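The hand rules: how one workshop learned to write down what its robots may touch

The shortest rule in the Jedton handbook takes up one line. It says that a robot hand is to be treated as live until the person about to touch it has made it safe themselves. The handbook runs to 16 pages and most of the other rules follow from that one.

Jedton is a contract workshop that sets up and tests robotic hands for other firms. It does small jobs for food packers, parcel sorters and a hospital laundry. The hands arrive in boxes, are fitted to arms, and are put through long runs of picking and placing before they go out to a customer's site. The work is slow and mostly dull, and people get careless with it.

Arms have been covered by safety standards for a long time. Anyone who has worked near one knows the fences, the light curtains and the stop buttons. Hands are harder to place. A simple gripper with two jaws can be judged by how hard it squeezes and how quickly it closes. A hand with separate fingers and a thumb can pinch in several places at once, and the places change as it moves. It also has small joints, exposed links and thin cables, all of which need looking after by someone whose own fingers will be close by.

The workshop used to manage with a risk assessment for each job and whatever the fitter on duty thought sensible. Two fitters might set the same hand to different limits and both be able to defend it. When a customer asked which was right, there was no agreed answer. The handbook was started to give one.

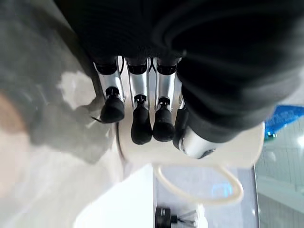
DRILUNLEY, October

The workshop stands at the edge of the town, in a unit that was once a tile showroom. The day starts at half past seven with the checks, and no arm is powered until they are signed off.

The checks begin at the fingertips. On a hand with black rounded pads and metal finger segments, the fitter looks for cuts and flat spots on each pad, then works back along the segment to the joint, feeling for play. Pins are looked at under a lamp. A worn pad goes on the sheet even if it will last the day. A loose pin stops the job.

Cables come next, and they take up more of the handbook than any other part. A cable near a hand has to have enough slack for the wrist to turn and not so much that it can catch on something. The handbook asks for the wrist to be turned by hand, with the power off, to each end of its travel while a second person watches the loop. If the loop touches a fixture on the bench at any point, it is shortened or clipped and the whole movement is done again.

Then there are the covers. A fabric sleeve over the wrist and forearm keeps dust out and covers some of the places where skin could be trapped. It also hides things. Under the old way of working, sleeves stayed on for weeks. They now come off after every 500 cycles of a test run, and the joints and connectors underneath are inspected before the sleeve goes back. Fitters complained about this at first, because a sleeve can take longer to refit than the inspection takes to do. The rule stayed as it was, but the workshop bought better fastenings.

After the checks comes the slow run. The arm and hand go through the full job at low speed with nothing to pick up. The person holding the stop control does nothing else during this time. They do not read the screen, answer questions or write notes. A second person does all of that. Jedton will not run a new program with one person in the room, and it has turned down rush jobs that would have meant doing so.

Force limits are set last. The first figure comes from the maker of the hand, and the workshop then measures what the fingers really do with a pad gauge, taking readings at each fingertip and at the base of the thumb. The highest reading is the one that counts. Some customers would like the average, which looks better on paper and lets the line run faster. The handbook does not allow it.

What the records are for

Every check is written on a sheet that stays with the hand. Last year the workshop closed 518 of these sheets. They are kept on paper as well as on the computer, in grey folders along the back wall of the office, and customers can ask to see any sheet that belongs to their own equipment.

Goodwin, which packs bakery goods and has bought several cells through Jedton, asked for the sheets as a condition of its last order. Its own engineers carry on with the same form once the equipment is installed. The firm says this has cut down arguments over whether a fault was there on delivery, though it has also found the form too long for a busy line and uses a one-page version on night shifts. Jedton does not much like the short version. It leaves out the wrist turn.

Trirkodora, a larger integrator, has gone the other way. Its staff record only faults, on the grounds that a page of ticks tells a reader very little. There is something in this. Anyone who has filled in a form every morning for a year knows how easily the pen runs down the column. Jedton's reply has been to leave some boxes that cannot be ticked and must have a reading written in them, such as the play in a joint or the length of the cable loop. A row of readings that never changes is taken as a sign that somebody has stopped measuring, and the hand is checked again by someone else.

The two firms have shared their forms and still disagree. Both accept that the general standards leave a good deal to the people doing the work, and that a hand used near staff needs its own assessment on the site where it will run. A test in Drilunley cannot show how a packer will reach across a belt at the end of a shift.

The handbook is on its fourth version. The next will add a section on changing fingertips, which at present is covered by a note taped inside a cupboard door. It will also say who may change a force limit once a job has been signed off. At the moment any trained fitter can do it, provided the change is written down and a second fitter reads it back. The draft would limit it to the person who took the readings. That has not been settled, and the fitters have until the end of the month to send in their comments.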